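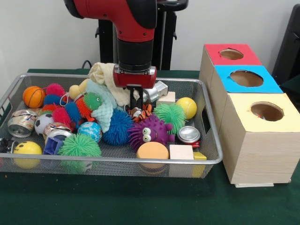 Recording pick-and-place demonstrations on the Palomino arm

Set the session name in Lerkeck and zero the arm before the first episode. Keep each episode under 26 seconds. Guide the gripper to one object, close, lift straight up, then move to the target box.

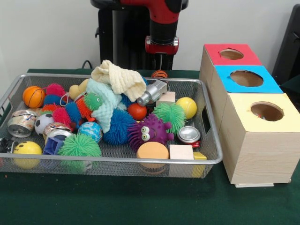 Release the trigger fully before starting the next episode - a half-pressed trigger is logged as a grasp. Discard any episode in which the wrist touches the rim. 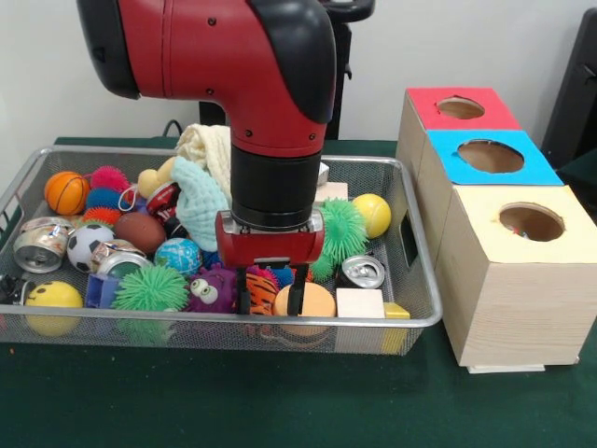

Approach direction matters more than speed. Come down vertically with the fingers open. In a dense pile, such as the gap between the tiger plush and the peach foam ball, align the fingers first and descend second.

The Jilthorpe set holds 2687 episodes; the target is 3000. Send rejected episode numbers to Giuliana Cárdenas.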